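Week 5 handout: looking hard at a hand-held gripper kit

Hi all. Before we meet in the lab, please read this through, even if you skim the rest of the course reader. We've got the Vedora kit on a trial licence until the end of February and I want your reviews to be better than mine was last year (Asif Marwat still has a copy and still quotes it at me).

Quick recap from last lecture. Vedora sells a hand-held gripper, a wide-angle camera mount and a software seat as one bundle. You carry it, you do the task yourself, and the recordings go off to train an arm. Their brochure talks mostly about the software. I'd like you to start with the hardware, as your wrist will be holding it for a whole session.

Weight first. Kojo Sulemana put ours on the Bokthorpe scales and got 124 g for the finger assembly alone, without handle or camera. Fine for ten minutes! Less fine by the end of a long folding set, and Lilibeth Castillo's group found their grasps got sloppier as they tired. Put that in your review if you notice it too.

Next, the warranty. Finger pads are treated as consumables, linkages are covered, and the pivots are a grey area I've emailed Vedora about twice. The rival quote from Barredo includes 3 spare sets of pads and a phone line with a person on it, but you'd wait longer for delivery. Compare like with like, please - last year half the class compared a bundle with a bare tool.

What to hand in by 18th September: two pages, your own words, with one recommendation to a buyer of your choosing. Lovely Saludo is marking and she's a fair marker, but she does read the footnotes.

Now, fabric, my favourite bit of the whole unit. Clothes are a rotten thing to grasp: they slump, they bunch, and the edge you want is never where you left it. Pad surface matters a lot, so spend a paragraph on it. With the jaws wide open over a black garment on a quilted bedspread, you get a good look at the fine parallel ribs on the blue pads, and I'd like you to say whether you think ribbing that fine suits a thick rounded fold as well as it suits a single layer. Sketch your pinch point before you write.

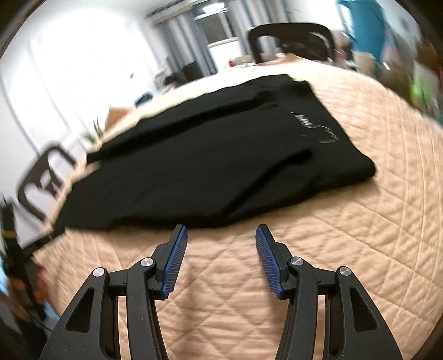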